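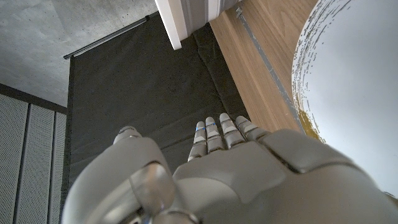
Most advice on getting a home-built arm to handle dishes starts with software. I'd start with the background. Our shared bench at Plinwood has had two vision kits on it, and both were sold as working "in any room." Neither did. White dishes against a pale wall gave us junk edges all through July. Hang black fabric from a thin metal rod behind the work and let it drape toward the floor - creases and all, it doesn't have to be pressed. Felt-like cloth throws back less light than anything shiny.

Skip the Zandeck calibration sheet. I ran it 8 times and got 8 different answers.

Set the tabletop height before you touch the finger settings. If the fingertips come up under the rim of a bowl, you want clearance for the thumb too, and the thumb is always fatter than you remember.
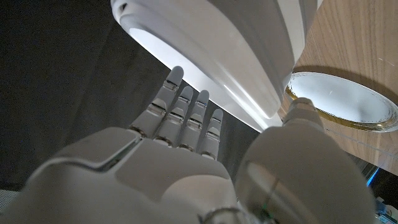

Check that clearance with the power off, moving the wrist by hand. Then run it slow. The Revico forum says 600 slow cycles before you trust a grip. I stopped at 237 and don't feel I missed much.

Gold-rimmed plates are a pain, as the band can read as a second edge. Practice on plain ones - and buy them secondhand.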